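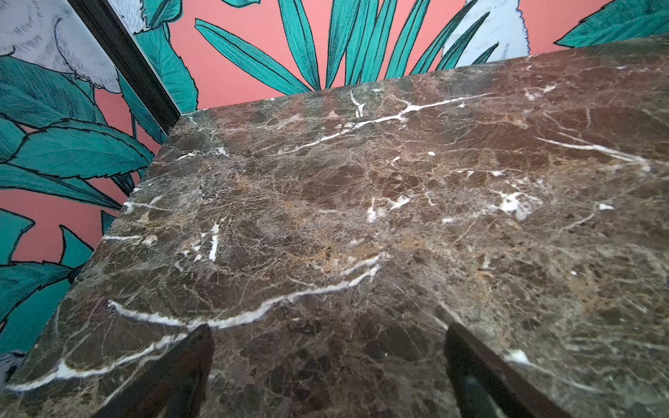 Flatham's library finally has its evening hours back, and I could not be happier! Starting 16 July 2019 the doors stay open until nine, after a petition that 1,652 of us signed (yes, I signed it in the parking lot, on the hood of my car). The town had cut the late shift in December to save money, and the Valcárcel Fund has now put up $3,000 to get it going again. I stopped by to pick up my holds and ended up staying an hour with the mystery shelf, no regrets. Late fees are still 50 cents, by the way.
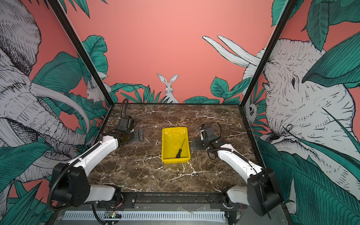

Bernadette Pettigrew would like the town to go further and open on holiday weekends too, and she told me she plans to bring it up at the next town meeting. I'll be there, probably near the back with a coffee.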